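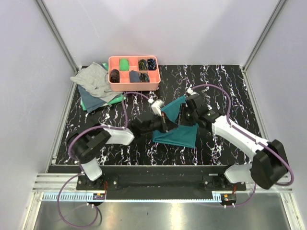

Monday, October, notebook, laundry corner

Started at 4 in the afternoon, later than I wanted, with coffee I wasn't supposed to bring in. Today was all folding. No measuring of tables, no moving of shelves, no arguing over the label printer. Just cloth.

For anyone reading who missed last week: we're still working on the folding section of the Skovow handbook, the part that tells people in a shared laundry room how to deal with a heap of mixed stuff on a small table. The draft we have now was written from memory and it shows. It says things like "fold neatly in thirds," which is fine if you already know how to fold and useless if you don't. So I want to rewrite it from actual folding, with actual lumpy fabric, and note down where it goes wrong.

The marbled mat stays. I know there were complaints (too busy, hard to look at after lunch), and I had my own doubts about the white and lavender streaks, but a solid teal cloth shows up on it beautifully and so does the salmon tray. What I did wonder about was the pale gray garment, which is closer to the streaks in tone. It's on top of the pile at the back left at the moment, all crumpled, sliding off to one side, with the dark slate-blue one and the green one under it. If gray gives us trouble I'd sooner change the order we work in than change the mat. We've got that mat down flat at last and I'm not touching it!

Teal cloth first. Notes on the triangle fold, while I remember them.

The triangle is the fold I keep coming back to and keep getting annoyed by. On paper it's the simplest one there is: corner to opposite corner, done. On the table it's a mess, because the minute you lift a corner the middle comes up with it, and then you've got a kind of tent, and the tent slumps whichever way it likes. You end up with something triangular in a general sense, with a big rumple running through it. I've done it like that more often than I'd care to put in the handbook.

Things I tried with it:

Lifting the corner high and bringing it over. Bad. The higher it goes, the more cloth comes off the table, and the part you wanted to stay put creeps toward you.

Keeping the corner low and dragging it across. Better, but the underside bunches. You don't see the bunching until you go to press it flat, and by then it's set in a ridge.

Holding the near side down while the far corner comes over. Best so far. One side holds, one side moves. The trick (if it's a trick) is that the holding side has to stay put the whole way and not let go early to help out. I always want to help out. Then everything shifts and I start over.

Smoothing from the fold toward the open edges, never the other way. I had this backward in the draft. If you smooth toward the fold you're only pushing the slack into the crease, and then it has nowhere to go. Fix this in the text.

I want to try the low drag and the held side together next time, and I want a rule for when to give up and shake the cloth out. My feeling is that one correction is fine, and after the second correction you should open it up and start again. Third corrections never look like anything. I'd like somebody else to check me on that, as I'm impatient and may be giving up too soon.

Fold in half, then half again. Much less to say. It forgives you. If the first half is off by a little, the second one hides it. I think the handbook should lead with this one and move the triangle further down, maybe even call it optional. Who needs triangles in a laundry room anyway? (Dish cloths, I was told. Fine. Dish cloths.)

The pile.

We've been back and forth on whether the waiting pile should be at the back left or right beside the person folding. I'm for back left. It's a bit of a reach, and the pile at your elbow is faster for the first couple of pieces, I'll admit that. But the work always spreads. You lay out a cloth, it takes up the middle of the mat, and if the pile is close you're folding one garment on top of the sleeve of another. At the back it stays out of the way and the middle stays clear.

What I don't like is how the pile gets treated. We say "folded pile" on the sheet and what goes down is a stack that was folded at some point and then had something dropped on top. That gray one again. Either the pile is things that are done or the pile is things that are waiting, and we need to decide which and write it on the sheet, because I picked one up today thinking it was waiting and I'm now fairly sure it was supposed to be done. I refolded it. Sorry to whoever folded it the first time, yours was probably nicer.

Suggestion: done things go down with the folded edge facing front. You can tell at a glance then. Waiting things can look however they like.

Order of colors: dark at the bottom has been working. The green is easy to find even with only its edges peeking out, so it can go anywhere in the stack. I'd like to keep it for the pull-from-the-middle test, where you take one piece out without wrecking the rest. That one's in the Flitoda checklist and we haven't tried it properly yet.

The tray.

Eight compartments, two rows of four, near the back edge, just to the right of the pile. I like it there. My plan is small things only: buttons, a spare clip, odd socks rolled small. The Kwok list has it down for "accessories," a word that could mean a belt, and I am not putting a belt in there. I'll propose we change the wording to "small loose items" and leave it at that.

I'm also thinking of the back row of 4 for things that have been found in pockets and the front row of 4 for things that belong to the laundry room. Found things need to be a step further away or people start using them. I lost a good pen this way.

One worry is that the tray and the pile are neighbors, and a sleeve flopping over the side will end up in a compartment sooner or later. The gray one spills toward the left, luckily, so away from the tray. If it ever flops right we'll have to shift the tray along. There's a pencil note on my sheet to check this each time before starting.

Fabric notes.

We have 300 entered in the Skirnosum log as the target for folds this round, all types together. We're at 197 as of this evening, which sounds better than it is, as a lot of those are the easy half-and-half. I'd like the rest to lean toward triangles and toward garments, particularly anything with sleeves. Sleeves are where the handbook draft is thinnest. It has one sentence on sleeves and the sentence is "tuck in sleeves." Tuck them where??

Also for the log: please write down whether a cloth came straight from the basket or from the folded stack. A cloth that's been folded before has old creases and it wants to go back along them. That helps if you're making the same fold and fights you if you're not. Triangles out of a cloth that's been folded square are the worst of the lot, you get a little cross of creases standing up in the middle and no amount of smoothing gets rid of it. I spent far too long on one of those last week before I worked out what I was looking at.

To do, not in any order:

Rewrite the triangle section. Held side, moving side, smooth away from the fold.

Move half-and-half to the front of the chapter.

Decide "done" or "waiting" for the pile. Put it on the sheet in capitals.

Change "accessories" to "small loose items."

Write a real paragraph on sleeves. Ask for help with this, I fold sleeves differently every time and can't explain any of the ways.

Try the pull-from-the-middle test with the green one.

Find out if we can get a second teal cloth, same size. I'd like to leave one folded overnight and compare it with one left loose. If there isn't another teal, any solid color is fine — no patterns please, not on that mat.

Stopped when the coffee ran out. Teal cloth goes first again next session, triangle, near side held down, and I'm going to keep my hands off it while it's halfway over.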